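Tabletop Robot Arm Kits: Setup Tips and What You Get for the Money

Jul 30, 2022

Small robot arms have come down in price to the point where people put them on a workbench next to the drill press. The one used for these tips is the Trumell desktop arm, sold as a kit by Drullier. It comes as white plastic links, a bag of servo motors, a control board, a power supply and a two-fingered gripper. Assembly took two evenings. The printed instructions are clear up to the wrist and thin after that, so download the newer version from the seller before you start.

Lay out the screws first. The kit has 19 of the short ones and they look very much like the medium ones. If you put a medium screw in a servo horn it will bottom out and bind the joint. A muffin tin keeps the sizes apart.

Center every servo before you attach its link. The board has a button for this. If you skip it, the arm will think straight up is somewhere off to the side, and you will have to take the joint apart again.

Fix the base down. The arm is light, and when it reaches out fast it can tip or walk. Two clamps are enough for a trial. For anything longer, screw it to the bench or to a board you can clamp.

Cover the work area with plain white paper. The gripper camera, if you buy that option, does better on an even background than on wood grain, and you can pencil your marks right on the paper. Tape two sheets end to end if one is too short. Change the paper when it gets dirty.

Start with one light object and one open box. A small foam or plastic cube is good, in a color that stands out from the box. Teach the arm to go to a point over the box, then down, then close, then up. Save each point as you go. The software does not save for you, and there is no undo. 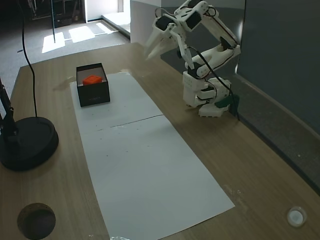 Box walls cause more trouble than anything else. The fingers open wider than you expect, and on the way down the outer one catches the rim. Set the approach point high and straight above the object, and keep the object away from the walls at first. Once that works every time, move it closer to a side and adjust the wrist angle.

Leave slack in the cable at the wrist. Run the arm by hand through its full reach with the power off and watch the cable at each joint. Tie it loosely to the links with hook-and-loop strips. Zip ties pulled tight will pinch it.

Keep the speed at 2 on the dial until a program has run clean several times. Faster settings make the arm overshoot and settle, and a light object gets knocked over.

Let the motors rest. The shoulder servo gets warm when the arm holds a stretched-out pose. Park it folded between runs. After over 1,000 cycles ours had a little play in the wrist and none in the base.

On price, the Trumell is fair for what it does. The gripper handles small, light things and will not lift a full coffee mug. Replacement servos are easy to order and take a few minutes to swap. The weak points are the software, which looks old, and the power supply cord, which is too short for most benches. The Afridi kit costs more and has metal links, but it needs a separate controller. If you only want to sort small parts or learn how these arms are programmed, the cheaper one will do.

Drullier also offers a paid setup service by video call. We tried it for the wrist calibration. It was useful, though most of what we were told is in the newer instructions.

Related tips
Keeping small screws sorted on a crowded bench
Medent label maker: 7 months of shop use
How to run cables along a workbench edge
Choosing clamps for thin tabletops
March cleanup: what to do with dead power supplies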